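Remedard Home Blood Pressure Monitor, Upper Arm Model 524

Checking your blood pressure at home doesn't have to be a chore, and we've tried very hard to make the Remedard 524 something you'll be glad to keep on the kitchen counter. Slip on the cuff, sit back with both feet on the floor, press the big round button and breathe normally until the numbers come up. They're large enough to read without hunting for your glasses (we tested this on our own parents, who were not shy with their opinions!).

The monitor remembers your last 100 readings, each with the time of day, so you can take the whole list along to your next appointment. Many doctors like to see a week of readings, so there's also a 7-day average you can call up with one press.
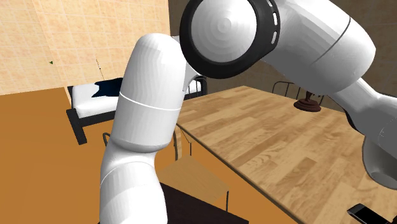
The standard cuff is soft, washable and closes with a wide fastener that is kind to stiff fingers. If yours feels tight or slides down, please measure around the middle of your upper arm and write to us before you order a second one. A cuff in the wrong size can throw the reading off, and we'd much rather help you pick the right one the first time.

In the box: monitor, standard cuff, four AA batteries, cloth pouch, paper log book and a large-print guide written by Iolanda Guimarães, our customer care lead.

Large cuff and power adapter sold separately. Item no. 1586.

Please don't change or stop any medicine on the strength of home readings alone. Talk to your doctor or pharmacist first.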